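**Lab 4: Comparing hand controllers**

Notes by N. Doucette. Read before the session.

Both controllers drive the same pair of jointed hands. Controller A (Dalsgaard) closes each finger to a set position. Controller B (Miltia) closes until motor current reaches a limit. Soft objects separate the two most clearly, as position error and contact force no longer track each other.

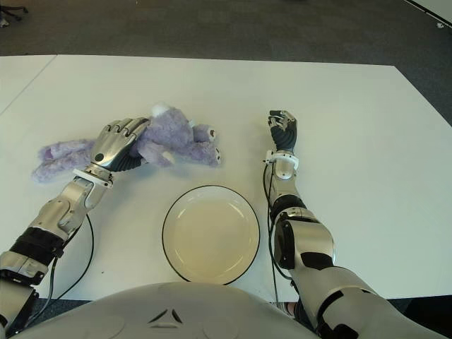 Run 13 trials per controller. Log finger position and motor current at 100 Hz. Discard any trial in which a wrist cable pulls tight. Do not change the current limit between trials.

Hand in both logs and one plot of current against closure. Questions go to Amber Furnival.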